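Cakitz Center Opens Refitted Practice Room

July 2006

The Cakitz Center for Manual Skills has completed the refitting of its ground-floor practice room, which returned to regular use on Tuesday after being closed to enrolled members since March. The work was carried out by Brilard, a local contractor, and was paid for in part by a grant of $2,000 from the Strand Fund.

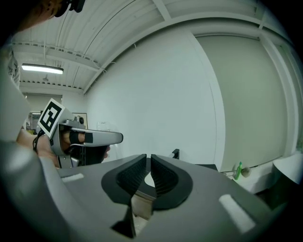

The room is reserved for supervised sessions in the handling of small household and workshop items. Under the revised schedule, members may book periods of 30 minutes on weekday mornings, and afternoon periods remain set aside for groups referred by the Clilia branch. The Center expects to offer 225 individual sessions before the end of the year. Session fees are unchanged.

"The former room was too dark for close work, and members had told us so for a long time," said Aurélien Lefèvre, director of the Center. "The walls and ceiling were the first item in the plan."

Brilard also replaced the door to the corridor and moved two electrical outlets. A second phase, covering the storage area, has been put out to bid.

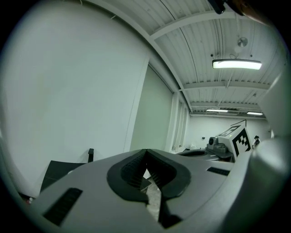

Equipment used in the room remains the property of the Center and may not be taken to other parts of the building. Members are asked to report wear to the session supervisor at the end of each period. 

Enrollment for the new schedule is limited to 100 members. Applications may be made in person at the front desk or by mail. Members enrolled before the closure keep their places and do not need to apply again.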